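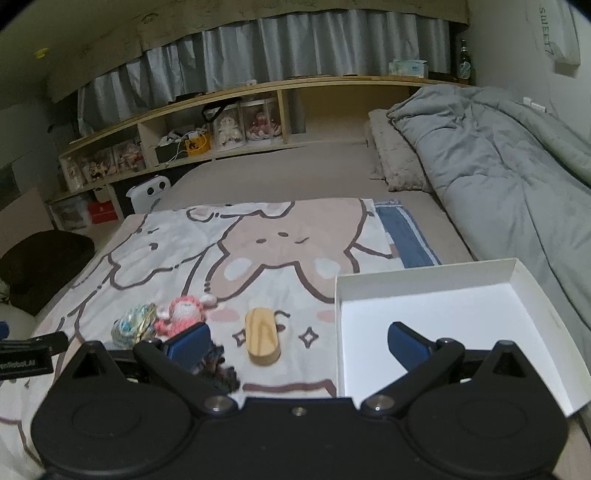
Small Things, Open Shelves

Storage for collections of small objects is usually sold by volume, and volume is the least useful figure on the label. A doll twelve centimetres high occupies very little space. What it needs is a fixed position, some protection from dust and enough clearance for a hand to reach it without knocking its neighbour. Most bedroom shelving supplies one of these, sometimes two.

The bedroom is where the problem concentrates. Living rooms have cabinets with doors. Bedrooms have a shelf unit along one wall, a bed beside it, and a steady exchange of objects between the two. The bed is the largest clear horizontal surface in the room, and any sorting of a shelf is done there whether the owner planned it or not.

The cubby

Open cubby units in light wood remain the standard choice. The internal width of a cubby matters more than the outside width of the unit, and manufacturers tend to print only the second. For this feature we measured units from Stasalley and Limero. The Stasalley has cubbies with an internal width of 35 cm, which takes two medium display boxes side by side with a finger's gap between them. The Limero is narrower and takes one box and a remainder. The remainder fills up with cables.

This should be regarded as normal behaviour of the furniture. A partly filled cubby attracts items with no assigned place: a small tub, a charger lead, a bag with something in it. The top of the unit attracts handbags. An owner who dislikes the effect has two courses open. One is to choose boxes that fill the width. The other is to give over a single cubby to loose items and accept its appearance. The second is cheaper and in our experience lasts longer.

Depth is a separate matter. A cubby deeper than the box placed in it leaves a dead zone at the back, and small objects migrate there. A strip of wood 4 cm thick, cut to the cubby width and laid against the rear panel, brings the row forward and keeps it straight. It need not be fixed.

Clear boxes

Dolls and figurines are now commonly kept in clear display boxes, and the reasons are practical. Dust settles in synthetic hair and is difficult to remove without disturbing the style. Crochet and other yarn work holds dust more firmly still and tends to pill if brushed. A closed box deals with both.

The faults are also well known. Cheap clear plastic scratches on first wiping, particularly with kitchen paper. A slightly damp microfibre cloth is adequate, and sprays containing alcohol should be kept off acrylic, which can craze along the edges. Boxes with a lift-off front are easier to use in a cubby than boxes with a lift-off top, as a top-opening box has to come out completely before it can be opened. The Colletti box, which we used for several months, opens at the front and stacks securely two high. Stacked three high it leans.

Figurines can share a box. Dolls with long hair are better kept singly. Light-coloured hair shows yellowing first, so those boxes belong in the cubbies furthest from the window. Pink hair fades, though more slowly than most owners expect, and a box that stands in direct sun for part of the day should be turned or moved in September, when the lower sun reaches further into the room.

The lid as a tray

The most useful sorting equipment is generally already in the house. The lid of a plain white cardboard box, set down with its walls upwards, makes a shallow tray. It stops round objects from rolling, it shows up dark items clearly, and it can be carried to the shelf with its contents in place. Purpose-made sorting trays do the same job with dividers, and the dividers are usually the wrong size.

Place the tray at one side of the blanket and the unsorted pile next to it. Keep the distance short. Long reaches across a soft surface tip the tray, and a mattress transmits every shift of weight. Sitting on the bed while sorting is comfortable and should be avoided for the same reason. Push the pillow and duvet to the far side before starting, since small pieces lost in a duvet are generally found in the wash.

A thin blanket spread over the sheet is worth the trouble. It marks out the working area, and at the end it can be lifted by the corners if anything has been missed. A plain blanket is preferable on technical grounds. Cartoon prints with strong outlines hide small dark items remarkably well, and a brown hair tie on a brown line can be overlooked twice. Most households will use whichever blanket is nearest.

What goes in the tray

A typical pile contains several materials, and sorting by material is quicker than sorting by owner or by use.

Textile pieces, including crocheted dolls, go in first and lie flat. They should not share a compartment with anything that sheds glitter or has a hooked edge.

Wooden pieces go next. Bare wood picks up dye from damp fabric, so the two should not touch until both are known to be dry. A small wooden block with a visible grain can be wiped along the grain with a dry cloth. Oil is rarely necessary.

Fuzzy items and anything made of loose yarn should be kept to a corner of their own, as the fibres catch on everything else.

Wrappers require a decision. Iridescent wrappers are frequently kept, either because they are attractive or because they came with a particular figure. If kept, they should be flattened inside a book overnight and stored in an envelope. A crumpled wrapper takes up as much room as a doll and will be taken for rubbish by the next person to tidy.

Cost

A complete arrangement need not be expensive. A McKinnon cubby unit with a set of front-opening boxes can be had for up to 2000 kronor, and the tray costs nothing. Second-hand units are plentiful, but check the shelf pins, which are often mismatched. On the McKinnon the replacement pin is part 3233, sold in small bags and slightly tight on first fitting.

Assembly takes an evening. Leave the unit empty overnight with the window open before loading it, as new board and lacquer can give off a smell that closed boxes will hold for weeks.

Contact the editors | Copyright, all rights reserved | Back to top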